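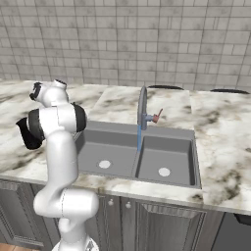 Open day at the Losdale teaching lab

The lab opened its doors on a Sunday in September, and I went with Yareli Carrillo from our own shop. We do packing cells for small food firms, and we wanted to see how other people get a task into an arm without writing out every motion. Losdale teaches by remote control. A person drives a simulated arm through the job, the whole run is recorded, and the recordings are what the arm learns from later.

Check-in was at the side entrance on the parking lot. We got a badge and a sheet with the session times, and there was coffee in the hallway. The group before ours ran long, so we started late.

Fotini Karamanlidis gave the introduction. The lab works almost entirely in simulated kitchens at present. The one we were shown has a white arm at a marble-patterned counter with a double sink, a faucet with a red handle, and wooden cabinets below. They call it Zislow. Kitchens came up because they offer plenty of small jobs that are hard to script: turning a handle, picking something up off a counter, reaching over a basin without hitting the spout.

The driving station is a desk, a monitor and a hand controller on a short cable. Moving the controller moves the hand of the arm. A trigger closes the fingers. A foot pedal starts and stops the recording, and a second pedal throws the run away. Karamanlidis told us the second pedal gets a lot of use.

What I had not expected was how much the operators depend on the close view. They keep the wide view up for getting the arm into position, then look almost entirely at the one from the gripper for the last part of the reach. In that view you see the two fingers at the bottom and whatever you are going for above them. It takes some getting used to. Turning the wrist turns everything on the monitor, and both of us steered the wrong way at first.
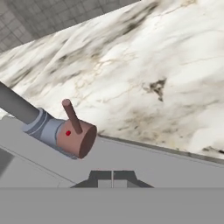
Gripper view at the Zislow counter. The fingers are at the bottom, side by side.

Visitors could try it in turns. Yareli went first and did well. I was slower. The arm follows your hand with a small lag, and if you hurry you overshoot and then correct, and the correction goes into the recording too. Iraís Escobedo, who was running the desk, had me stop above the object, let the arm settle, and then come straight down. That helped. I threw away two runs and kept one.

Afterward she played back a run of her own at half speed. There was very little to see, which I took as a good sign. The hand came over, paused, went down and closed. She pointed out the pause and said they ask every operator to put one in at the same place, so that the runs line up when they are compared.

We then had a talk on numbers. A new task at Losdale starts with 12 recorded runs by one person, just to find out whether it can be done from the desk at all. If it can, they open it up to other operators. The counter task we tried had 213 kept runs as of that morning, and the target is 2000. I asked how long that takes and was told it depends mostly on how many people they can schedule. A session at the desk is kept short – people get sloppy when they are tired, and it shows in the grip.

Chih-ming Wan covered the checking. Every kept run is watched by someone other than the person who drove it. They look for bumps against the counter, for fingers closing too early, and for long stretches where the arm just hangs there while the operator thinks. Runs with a bump are dropped. Runs with a long wait are trimmed.
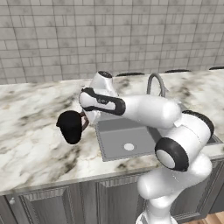 Soledad Solís disagreed with part of this during the questions. In her view the runs with a bad first try and a recovery are the ones worth keeping, because an arm that has only been shown clean reaches has no idea what to do after a miss. Wan agreed up to a point. They have started saving recoveries in a separate set, called Seyoum, but have not trained on it yet.

There was also a short session on Makidau, the tool they use to label the runs. We skipped most of it to get a second turn at the desk.

Practical notes for anyone going next time: sign up for the desk as soon as you arrive, as the list fills up. Wear something with sleeves you can push up, and take the earlier slot if you have a choice. The room is small and gets warm. Lunch was sandwiches.

For our own work, the pause above the object and the second-person check are both things we could start with now. The foot pedals too – we have been using a keyboard key, and you have to let go of the controller to reach it.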